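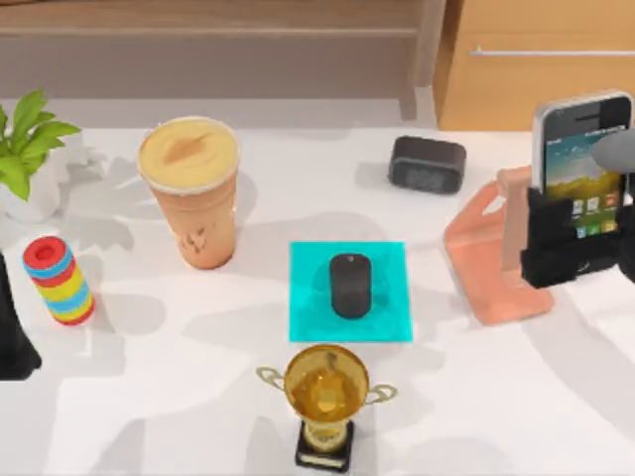

A reader at the Sombridge branch wrote in after the last issue to ask why we were bothering with simulation at all, when there are two perfectly good arms bolted to the bench at Plisdale and anyone can go and drive them. Fair question! The short reply is that we wanted to compare two controllers properly, and the real bench never stays the same for long enough to do it.

So for the past month the desk-tidying task has lived inside a computer, and I have to say I've enjoyed it far more than I thought I would. The job sounds easy. Pick up the phone, bring it to the pink stand, set it down so that it leans back and stays there. The rest of the table is cluttered on purpose, with a trophy, an iced drink and a stacking toy among other things, and every run shuffles the positions a little before the arm gets going.

We tried the Climudier controller first. It plans the whole path in one go and then follows it, and it is lovely to watch, very smooth, no dithering. Then came the Khasawneh controller, which keeps changing its mind as it moves and looks a bit nervous until you get used to it. Each one had 400 runs with the same starting layouts, the same arm and the same pair of blocky black fingers on the end.

Out of its 400, Climudier got the phone safely onto the stand 249 times. Khasawneh beat it by 11. That's closer than the lunchtime betting suggested, and I wouldn't hang a flag out for either of them on those numbers alone. What I found much more interesting was where they went wrong. Climudier's misses were nearly all at the very end, with the bottom edge of the phone catching the lip of the stand and the whole thing tipping forwards. Khasawneh hardly ever did that, but it was clumsier with the grasp, and quite often closed the fingers too low and then had nowhere to put them when it reached the foot of the stand.

That second problem is really a gripper problem (several of you have been saying so since spring, and yes, you were right). Blocky fingers hold a flat phone very firmly, but they hide a lot of it and they need room underneath. We have drawn up a slimmer pair with a small step at the tip, and the first few tries in simulation look promising. The phone can be held a bit higher and still doesn't swing. I'm trying hard not to get carried away, but I did stay until half past seven on Tuesday watching them, so draw your own conclusions.

Next up is a longer batch, 2,000 runs split between the two controllers and both sets of fingers. After that the better pairing goes onto the real bench at Plisdale, where friction will no doubt have opinions. The simulated phone never has a greasy case on it, for one thing.

If you'd like to have a go yourself, the starting layouts and the run logs are in the shared folder under "desk", with a note on how to replay a single run at slow speed. Do look at the failures, they're the best bit. Ideas for finger shapes are very welcome too, and a pencil sketch is plenty.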